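Laundry and Light Chores: Walk-Round Checklist with My Comments
Trelis workroom, ground floor
Filled in by Lucrezia Guerra
Month: December

Same form as last time, same 23 lines, though I've only typed up the ones where I had something to say. The rest were ticks. If you want the bare ticks they're on the clipboard by the sink. I've kept the question from the top of the form in mind all the way through, the one Naciri put there in capital letters: COULD A MACHINE DO THIS CHORE YET? You get a yes, a no or a "with help" from me on each one, and then I ramble.

LINE 1. Floor clear along the walking route
Result: Pass with comment
Cords and bags creep out from the walls over a morning, I swear they do. I can step over a bag without thinking about it and so can you. The little Gollgate floor unit can't, it bumps and stops and sulks until somebody moves the bag. Please tidy to the wall before starting it.
Machine yet? With help. It sweeps a bare floor beautifully (I'm a bit jealous of the corners) but it won't pick anything up first.

LINE 2. Lighting
Result: Pass
Bright enough to read a care label at arm's length, and at my age that's saying something! Tubes all working at 7 in the morning when I did my loop.
Machine yet? Does changing a tube count as a chore? No, and I wouldn't want to be holding the ladder.

LINE 4. Water taps and hoses behind the washer
Result: Pass
Ran my hand along both hoses, dry. Turned the taps off and on again, cold one is stiff. I've put it down for a new washer (the rubber kind, sorry, confusing in this room).
Machine yet? No. It's a blind reach into a gap, all by feel.

LINE 5. Washer level and steady on spin
Result: Pass with comment
It walked a bit on a towel load in the spring so I always check this one. Quarter turn on the front foot and it's sitting nicely. Cup of tea on the lid, no ripples to speak of.
Machine yet? Funny one, this. The washer already knows when it's out of balance and slows itself down, so half a yes. It can't get a spanner and fix its own foot.

LINE 7. Loading the drum
Result: Pass with comment, and a long one
Okay, this is the line I get asked about the most. Loading looks like the easiest job in the house. You grab an armful, shove it through the hole and shut the door. But cloth has no shape of its own, and every time you pick it up it hangs differently. There's always a bit that stays behind and drapes over whatever is holding it. I watched a run of small single items going in, and getting the item to the opening was never the bother. Letting go of it cleanly was the bother.
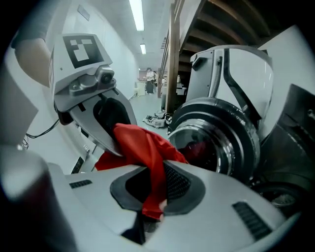

My own habit, after thirty-odd years of family washing, is to push past the rim and then give a little flick with the fingers so nothing stays hooked on them. I never knew I did it until I had to write it down for this form. So the comment for whoever does the next round is: check the rim after every item, and check the fold of the rubber seal as well, all the way round to the bottom where socks go to live.
Machine yet? With help. One cloth at a time, yes, I'd believe it. A heaped basket with a fitted sheet wrapped around everything else, not this year.

LINE 8. Door seal and catch
Result: Pass
Wiped the seal with a damp rag and got a bit of grey fluff and one hair elastic. Catch closes with a good click. Leave the door ajar overnight, please and thank you.
Machine yet? No. You have to peel the rubber back with one hand and wipe with the other.

LINE 11. Pockets and sorting
Result: FAIL
Found a pen in an apron. A blue one. You know what a blue pen does to a load of tea towels? I've asked for a tray on the bench marked POCKETS so there's no excuse.
Machine yet? Sorting by colour, yes, the Condirine sorter gets that right more often than my son does. Pockets, no. It can't tell a pen from a seam.

LINE 12. Detergent and measuring
Result: Pass with comment
Cap is back on, scoop is in the tub, lid shuts. Everybody uses too much. The line on the scoop is the amount.
Machine yet? Yes! A solid yes, finally. Auto-dosing has been good for years and it's tighter with the soap than any person I've met.

LINE 15. Folding bench
Result: Pass with comment
Bench is the right height for me and too low for anybody over six foot, so I'm repeating my request for blocks. We've got 1,616 folds logged in the Naciri book so far, counting the ones done by hand, and the goal was 1,000, so well done us. The square things (tea towels, face cloths) come out neat whoever or whatever does them. T-shirts with the sleeves inside out still land on my pile.
Machine yet? With help for squares. No for anything with arms.

LINE 18. Cables and power points
Result: Pass with comment
No frayed ends, no warm plugs. Hang loose cable up in a proper loop on a hook, and keep it well away from any door that swings. I caught my cardigan on one and said a word.
Machine yet? No. Coiling a cable nicely is harder than folding a shirt and I'll argue that with anyone.

LINE 21. Emergency stop and who's holding it
Result: Pass
Pressed it, everything moving stopped, reset it, wrote it in the book. Do this before the first load of the day and again after lunch.
Machine yet? I hope never. I want a person's thumb on that one.

LINE 23. Anything else
Result: Comment only
My tally of the lines above: two yeses if you let me count the colour sorting, a handful of "with help", and a lot of no. That's better than last December, when I had one yes and it was the soap.

To do before the next round:
Blocks for the folding bench
Pockets tray
Cold tap washer
Hook for the loose cable
More clipboard pens, black, and kept OUT of aprons

Signed L. Guerra, 4 in the afternoon, copy to the Trelis folder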